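Ruminell
Notes from the bench

What "calibrated" means by the end of the day

2/14/21

I have read the setup guide for our two-armed machine more times than I'd like, and I still don't believe the part that says the hands hold their calibration for 1000 cycles. Maybe they do in the building where it was written. Ours start to wander well before that, and the only reason I know is that I began writing the numbers down.

Tarek Cherkaoui, who set the cell up with me, thinks I'm being gloomy. His view is that the drift comes from us leaning on the table, moving the table, and then swearing the table was never moved. He has a point. We spent most of an afternoon chasing an error in the left wrist that went away when somebody put the table legs back on their tape marks. But that was one afternoon, and I have a notebook with a lot of other ones in it.

The cutting mat was his idea and I'll admit it was a good one. We used to have a printed target from Benjelloun, a nice stiff board with a price to match, and it did the job no better than a sewing mat with a grid on it. You can read an offset straight off the lines. You don't need software to tell you that a fingertip has stopped short of where it was sent.

What I don't like is checking the hands with nothing for them to reach for. Both arms will go to a bare grid point all day and look wonderful. Give them something with a rounded top and you find out how much of that was luck. So I now do two passes, one bare and one with objects, and I don't sign off on the first alone.

The routine as it stands:

1. Put the table on its marks and leave it there. Read that twice.

2. Go over the cables on the right arm by hand, wrist to base. The Flullwood clips we bought let go after about 400 moves, so look at the clips too. A loop that tugs at the wrist will show up later as a "calibration problem" and you'll lose an hour to it.

3. Check the glove. If the fabric has bunched at the fingertips, the fingers close early. Pull it straight and do up the strap again.

4. Run the bare grid, 17 points for each hand. Write down the bad ones — all of them, including the ones you'd like to blame on something else.

5. Put out the bowl and the two breads and bring the left hand in low and slow toward the long one, with the right hand held up out of the way. Stop short of contact and look at the gap yourself before you trust the readout.

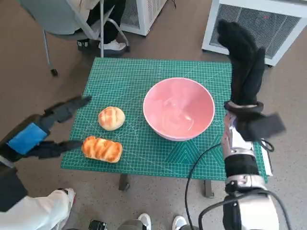 6. Save the offsets under a new name. Overwriting the old file is how we lost everything before run 172, and I'm still annoyed about it.

Erniddale, who sold us the arms, says step 5 is unnecessary. I'll drop it when my notebook agrees with them.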